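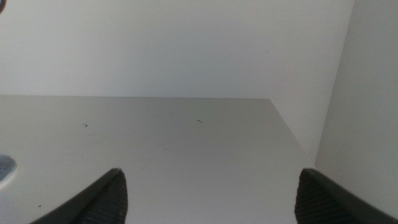
Who gets the keys to Bridstead's bus station?

I've waited for a lot of buses in Bridstead. I had my first proper argument with a boyfriend under the clock at bay 4, and I once ate an entire birthday cake on the bench by the ticket office (long story, and I was hungry). So when I heard the council wants to hand the old station over to a local trust, I had feelings.

The plan goes like this. The building stays a bus station, with the trust taking a 140-year lease and the council keeping the freehold. In return the trust gets to go after grants the council can't touch, which is how the roof might finally get mended. I've stood under that roof in November and I can tell you it needs mending!

The man behind most of this is Selvaraj Jayasinghe, who ran the newsagent's kiosk there until the rents went up. We met for a coffee over the road and he'd brought a carrier bag full of paperwork, which he tipped out between the cups. "People think we want to turn it into flats," he told me. "I want it to have a toilet that locks." 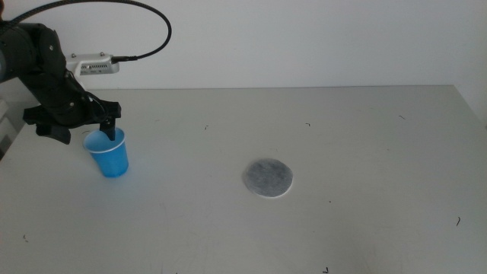 He's got a bit more in mind than that, to be fair. The upstairs offices have been shut for years, and the trust would like to let them cheaply to small firms, with the money going back into the building. There's talk of a cafe too, and of bringing back the direct service to Muremen, which was cut when the operator said it couldn't fill the seats. My mum used to take that one every week to see her sister. Now it's two buses and a long wait in Zulden, so mostly she phones.

Not everyone's keen. At the public meeting in the Desjardins Hall they'd put out 134 chairs and I still ended up leaning on a radiator. A woman near the front wanted to know who pays if the trust goes bust, and the answer she got was pretty woolly - the lease would "revert", apparently, along with whatever bills came with it. She asked again. She got the same answer, a bit slower. The taxi drivers are worried about losing their rank as well, and I don't blame them, as the drawings on the wall showed a row of planters exactly where they park.
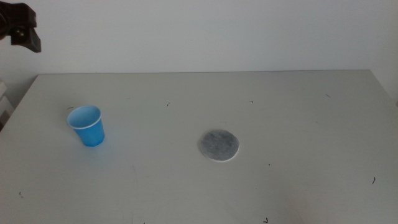

Then there's the parking. The trust wants to charge on the patch of land behind the bays, and a petition against it had 200 signatures before the meeting had even finished. I signed it, then felt guilty and went to find Selvaraj, who laughed and said his wife had signed it too.

The full council votes next month. Until then you can read the draft lease at the library, where it lives in a ring binder behind the front desk, and comments can go in the box beside it. I've put mine in. It was mostly about the benches.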